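Notes from the Iltarero Room: Laundry, Seating and a Long-Overdue Tidy

Posted 2026-02-17

Regular readers will be aware that this journal is ordinarily concerned with the upkeep of the house at Kanodbridge, and that the autumn entries dealt at length with the guttering. The present entry concerns the small sitting room on the ground floor, which the household has called the Iltarero Room ever since the previous owners left a door plate of that name behind. It has served as a box room, a study and, for one unhappy winter, a place for drying onions. It is now the room in which clean clothes are sorted and folded before they are taken upstairs.

The arrangement was agreed in September. Until then, clean washing was carried to the kitchen table, where it was required to give way to every meal. Shirts were folded in haste and moved to a chair, from the chair to the stairs, and from the stairs to wherever a person of goodwill happened to be going. I do not wish to apportion responsibility. My cousin Jabari Wanyama stayed with us for most of that month and observed, with great courtesy, that he had worn the same two jerseys throughout his visit as he could not establish where the others were being kept.

Requirements for the room were set down in writing before anything was moved. They were as follows.

A soft surface at a convenient height, on which garments may be laid out and folded.
A basket with proper handles, to remain in the room between uses.
Clear floor between the seating and the wall.
No further boxes.

The last of these has been the most difficult to uphold. I am pleased to record that the Clenuvine catalogues, which had been kept since 2 houses ago for reasons of sentiment, have gone to the loft.

The seating is grey and upholstered, and was bought second-hand from a household in Nyamweya Road for £96, delivery included. I had favoured something in dark green. I was outvoted, and I now accept that the grey was the sensible choice, as it does not quarrel with the floor. Red clothing, of which this household possesses a good deal, is also very easily found upon it.

The basket is the plain off-white sort with a brown rim and a band of small holes. It stands on the floor by the seating, where it can be reached without rising. I had intended to replace it with wicker and no longer see any need to do so.
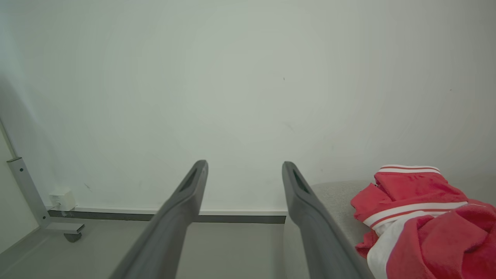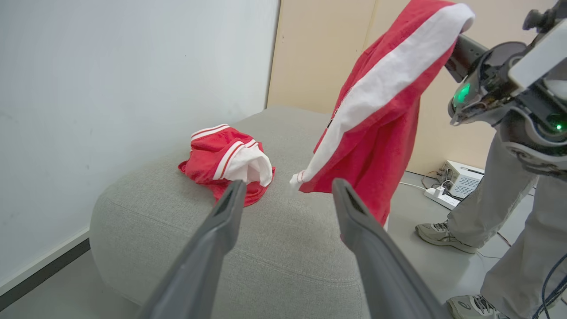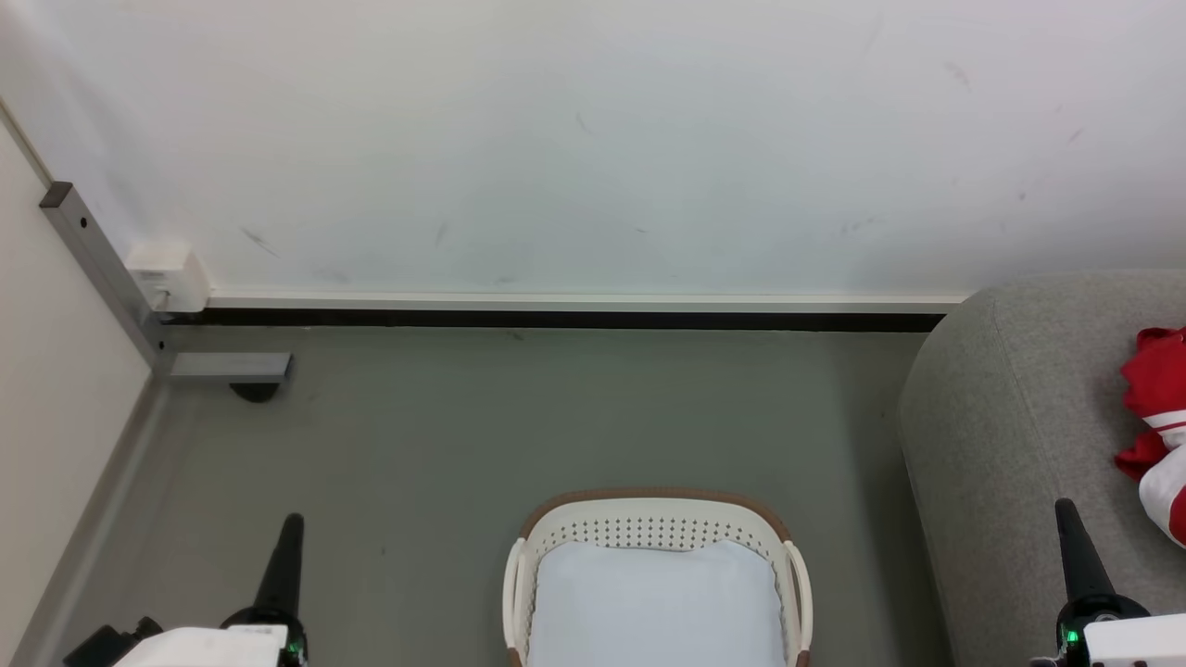
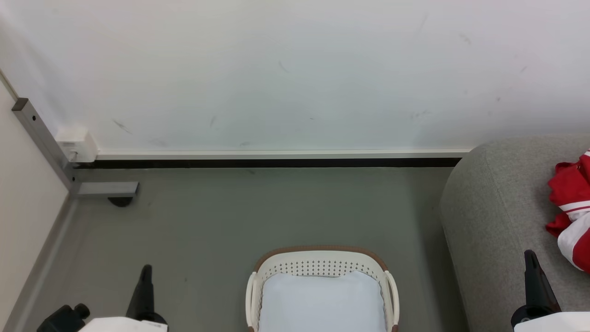

The Order of Work

Sorting is now carried out in one session, usually after lunch. Sports clothing is dealt with first. It is slippery, it does not stack well, and if left until the end it is simply rolled up by whoever has lost patience. Shorts are folded in half lengthways and then once across, with the waistband tucked beneath. Jackets are fastened, laid face down, and the sleeves brought in flat across the back before the hem is turned up to meet the collar. I am aware that other households hang theirs. We have 97 hangers, by my count last week, and they appear never to be in the wardrobe in which they are wanted.

Towels and larger items follow, and small things are left until last. Socks are paired on the spot. Any sock without a partner is placed on the window sill in the passage for one week, after which it becomes a duster.

Cushion covers were added to the schedule in the new year at the request of my sister-in-law, Tracey Cheetham, who holds firm views on the subject and has on the whole been proved right. They are washed separately on a cool setting and put back on the same evening. The cushions themselves are aired on the first dry day of the month.

Matters Outstanding

The wall has picked up a number of scuffs. I attempted the faintest of them with a damp cloth and a little washing-up liquid, with moderate success, and propose to touch up the remainder in the spring when the hall is painted. A quotation for having both done professionally came to £292. This was thought excessive for a wall of that size, and the work will be undertaken by the family over a weekend.

The skirting also requires attention. Dust settles in the dark recess below the white strip, and the vacuum cleaner's usual head does not reach it. The narrow attachment does, once it has been located. An old paintbrush has been found satisfactory in the meantime.

The question of a floor covering remains open. I should like a rug. It has been put to me that a rug would have to be lifted each time the floor was washed, that socks would be lost beneath it, and that the one I admired was priced at £1,493. I have asked for the matter to be considered again after Easter.

It remains to be said that the kitchen table has now been free of laundry since the middle of January, with the exception of one afternoon when guests' coats were placed on it. Jabari is expected again before the summer and has been promised a shelf of his own. Readers who have found a good method for folding fitted sheets are invited to write in, as the two methods in use here have both been abandoned. The next entry will return to the guttering.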